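Kastora folding station for care home and small hotel laundries

Handles knitwear, nightwear, towels and flat linen. Supplied, installed and supported by Grillis.

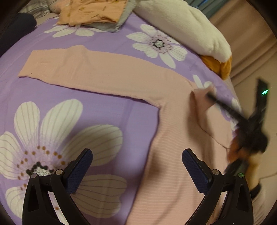

What it does

Kastora is a two-armed folding station for laundries that deal with people's own clothes as well as sheets and towels. Large ironers and towel folders have been around for years and they do flat linen well. Personal clothing is harder. A jumper has sleeves, it stretches, and no two in the basket are the same size. In most care homes that part of the work is still done by hand at the end of the line, and it takes up most of the afternoon.

The station takes one garment at a time from the infeed tray, lays it out flat, brings the sleeves in, folds the body and puts it on the outfeed shelf. If it can't find a cuff or a hem after three tries it moves the garment to the side tray and carries on with the next one. A person folds whatever is in the side tray.

What it folds

Jumpers and cardigans, including fine rib and soft knits
T-shirts, vests and pyjama tops
Trousers and pyjama bottoms
Hand towels, bath towels and pillowcases
Single flat sheets, when two people would otherwise be needed

It does not fold fitted sheets, bras, tights or anything with a loose belt. Socks can be sorted by colour but not paired. Buttons need to be done up before a cardigan goes in.

What changes for laundry staff

Kastora does not run a laundry by itself. Someone still loads the washers, checks pockets, reads name labels and decides what goes back to which room. What goes away is most of the standing and folding. In its place there is some new work: filling the infeed tray, emptying the side tray, wiping the finger pads and telling the station when a pile is finished.

At Radu House, a care home with its own laundry, the station was put in last May. Floarea Stanciu runs the laundry there.

"We had two people folding from one o'clock until four. Now it's one person, and she isn't at the table the whole time. The other one takes the clothes back to the rooms and puts them in the drawers properly, which we never had the time for. I still fold the wool cardigans myself if they're old. I don't like to see them pulled."

No posts were cut at Radu House. Shift times did change, and Mrs Stanciu asks other sites to talk to their staff about that before the order is placed. We ask the same. Our site visit includes an hour with the people who will use the station, without managers in the room if they prefer.

Teaching it your folds

Every laundry folds a bit differently. Some want sleeves behind, some want them across the front, and some homes fold to the width of their drawers. The station comes with 12 standard folds. You can add more by showing it: a member of staff does the fold with a pair of hand-held grippers, on the kind of garment and surface you normally use, and the station learns from the recordings. Plan for 16 good repeats of each new fold, on different garments where you can.

Bohumila Ondrejka leads our training visits. She stays for two days and at least two of your own people learn to add folds without us. The grippers are light, but the work is repetitive, so we recommend swapping over often.

Recordings show the garment and whatever is near it. Move name labels and personal papers out of the way first, and ask before recording in anyone's room.

Safety and space

The arms slow down when somebody comes near the table and stop when touched. There is a stop button at each end. Staff can reach into both trays while the station is running, but not into the fold area.

Technical details

Table height: 900 mm
Total width with trays: 1856 mm
Power: ordinary single-phase socket
Controls: Serkex touch panel, with a paper quick guide in large print
Finger pads: replaceable, changed by hand without tools

In the box

Folding station, infeed tray, side tray, outfeed shelf, one pair of hand-held teaching grippers with charger, spare finger pads and the printed manual.

Price and service

The station can be bought or rented by the month – rental includes pads, repairs and one return training visit a year. For a quote or a site visit ask for Elsie Oakley in sales. Existing customers with a fault should ring the service desk and ask for Margareta Tudose, and have the number on the back of the touch panel ready.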